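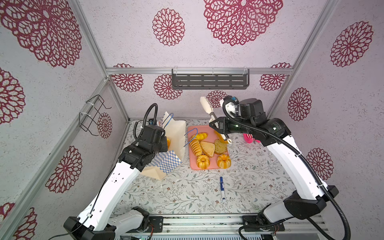
Selon Elikem Korletey, les fiches mélangent trop souvent l'annonce d'un rôle et sa confirmation, et un lecteur pressé prendra l'une pour l'autre. La remarque est juste. Depuis la version 3, le champ « statut » est donc obligatoire et n'accepte que deux valeurs : annoncé ou confirmé.

Vutia — fiche du jeu de données

Contenu
1 079 brèves de presse sur les distributions de films et de séries, en français, tirées des archives de Mundholm et de Vulasska. Elles citent 221 interprètes. Chaque ligne comprend le titre, le texte, la date de parution, le nom du rôle et le statut.

Format
CSV, encodage UTF-8, séparateur point-virgule. Les champs vides restent vides — pas de « NA ».
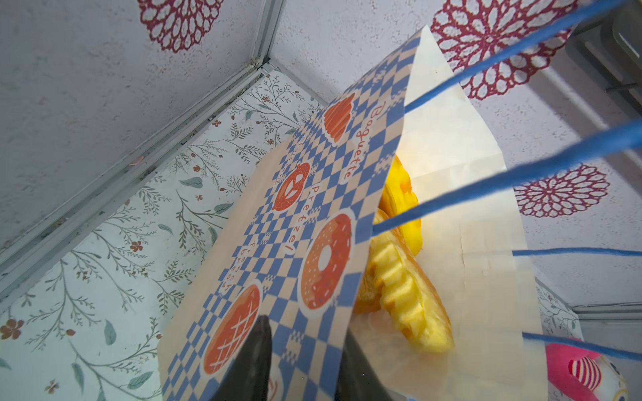

Les noms de scène sont conservés tels qu'ils paraissent dans la brève. Le fichier alias.csv les rattache à une forme unique, avec 5 cas non résolus, signalés par un astérisque.

Limites
Les rumeurs sur la vie privée ont été retirées à la main par Josée Kennedy. Les brèves du magazine Yakubu manquent pour novembre. Les reprises d'une même dépêche ne sont pas dédoublonnées.

Dernière mise à jour : 19 octobre 2018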